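Notebook, tabletop bench
15th August

Carrying on from the last entry, which stopped halfway down the page when the kettle boiled and never got picked up again. Sorry to anyone who was following the ball business and wondered how it ended. It hasn't ended, but it has moved on a fair bit, and I'd like to get it written down while I can still read my own scraps of paper.

First, the balls. The delivery from Gokovska came and there are 36 in it, as ordered, in a net sack that has a very tight drawstring and left yellow fluff all over my jumper. They smell strongly of new rubber and the whole cupboard smells of it too now, which I rather like, though I know not everybody does (the door is propped open, please leave it so). I had a good feel through the lot before doing anything else. Most are firm and even. A few have a seam that stands a touch proud, and one has a flat patch in the felt, as if it had been sat on in the van. I've put a dot of ink on the seam of that one and left it in with the others, and I'd like to know whether anyone notices it without being told.

Then I did the bounce check on a handful, new against old, in the corridor where the floor is hard and the tape is already up on the wall. Dropped from the same mark at the top of the tape each time, read by eye at the top of the bounce, so don't lean on these too heavily. The best of the new ones came up to 143 cm. The worst of the old ones, out of the biscuit tin, came up to 83 and made a sad little noise as it did so. I knew the tin was getting tired but I hadn't expected it to be that far gone! I'm keeping the old ones apart for now. They are lovely to handle, soft and slightly bald, and they sit where you put them far better than the new ones do, so there is an argument for using them on the table and saving the lively ones for something that needs a bounce. I go back and forth on this. Today I lean towards the lively ones, on the grounds that anybody who tries this at home will most likely have whatever is in the shed, and a table plan that only behaves with dead balls isn't much of a plan.

Now the board. We spent a long time on this in the spring and I don't want to go over it all again, but a short note for whoever joins later. The bare tabletop is pleasant to look at and a nuisance to work on. A ball put down on it gets going at the least excuse, and then you are on your knees under the table with your sleeve in the dust. With the white board laid over the top it's a good deal calmer. It is also far easier to see what you've got. Yellow on pale wood is fine in the morning and poor by teatime when the light goes warm, whereas yellow on white holds up all day. I hadn't thought of that when we chose it, I just liked it, so I can't take any credit.

The faint grid on it has been more useful than I expected. We say "two squares in from the left" and everyone knows where to put the thing, and the next morning it goes back to the same place without a tape measure coming out. I did wonder about going over the lines in something darker. Tried a stretch of dark lines on an offcut and hated it — the eye goes to the lines and stops seeing what is sitting on them, and after a while it all begins to swim. So the lines stay faint. If you can't find them, get your head down low and look along the board towards the window, and they come up nicely.

Cleaning, while I'm on the subject. Warm water with a drop of washing-up liquid, wrung-out cloth, and then a dry one straight after. No scouring pads, please. Somebody had at one corner of the spare board with something rough and there is now a dull patch there that picks up every bit of fluff going. I've turned that board so the patch is at the back. Ball fluff itself is best lifted with a damp fingertip or a bit of masking tape rolled sticky side out; wiping only pushes it about and makes little green worms of it.

Bins took up most of the middle of the day. There were three to try, all open at the top. The Bruvico one is deep and has steep sides, and a ball dropped in from any height at all stays in, but it's so deep that the balls at the bottom are a long reach and you end up tipping the whole thing over, which rather spoils the tidiness of it. The wire basket from the stationery shelf was my favourite to look at and hopeless in use, the felt snags on it and the basket comes up with the ball. The plain white one is the least exciting of the three and it is the one I keep going back to. It's longer than it is wide, so the balls come to rest one behind the other and don't huddle in a corner, and you can tell at a glance how many are in there. It's light, mind you. If you catch the rim on the way past, it shifts, and you've lost your squares. I thought about a dab of putty under each corner and may still do it, but putty on a white board leaves a greasy shadow, and I've only just got the last one off.

Which way round it should go was the other question, and here I have changed my mind since August began. I used to put it crossways at the far side of the table, long edge facing me, with the idea that a wide opening is an easy opening. So it is, but you are reaching over everything else to get there, and anything waiting on the board gets a sleeve dragged through it. Set at the left with its long sides running front to back, it keeps out of the way, the whole middle of the board is free, and you can use the near end or the far end of it as you please. The first ball in tends to get put towards the back, and the second goes in front of it. I didn't ask for that, it's just what hands seem to do. 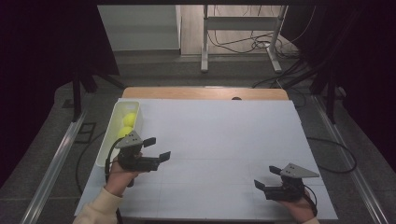 White bin at the left of the board, long way front to back, two balls in. Rest of the board clear.

I'm pleased with how that sits. There's a decent run of clear white between the bin and the right-hand side, and a strip of the wood left over at the far edge for resting anything small that would otherwise get in the way. I'd still like to try the bin one square further in before calling it settled, to see if the left hand has an easier time of it, but I said that before as well and then didn't, so I am writing it here where I'll be embarrassed by it.

Things that want doing, in no order at all:

Net sack needs a hook. It's on the floor of the cupboard at present and it rolls out when the door is opened.

More masking tape. We're down to the end of the last roll and it's the narrow sort.

Write to Stirnthorpe and ask whether their tables are the same height as ours. I have been assuming so all along and it would be a shame to carry everything over there and find that people are reaching up like children at a sweet counter. Ask about their lights too.

Look again at the tin of old balls. I've used it for more than 60 drops all told and I doubt there's much left to learn from it. The dog owners among us may wish to form an orderly queue.

Goodall sheets: I've gone through the printed layout sheets with a pencil and the bin is still drawn in the old crossways position on every one of them. I've corrected the top copy only. Whoever prints the next batch, please use the pencilled one, it's the one with the tea ring.

One more thought on the number of balls, as I was asked over lunch and gave a muddled answer. Two is enough to see whether a layout works, to my mind. With one you learn very little, it goes in and that's that. With two, the second has to find its place next to the first, and you see straight away if the bin is too narrow or too short, or if the first has been put somewhere daft. Beyond four in that white bin they begin to ride up on each other, and you spend your time chasing the top one. I know we've bought enough to fill it several times over! They came cheaper by the sack and I've no regrets.

Left for tomorrow: the one-square-further-in trial (see above, embarrassment), then the same again with the ink-dot ball among the others. I'd also like to try a folded tea towel in the bottom of the bin to take the knock out of it, as the hollow sound gets on one's nerves after an hour or so. There's a clean blue one in the second drawer, under the spare cloths. Please don't dry mugs with it.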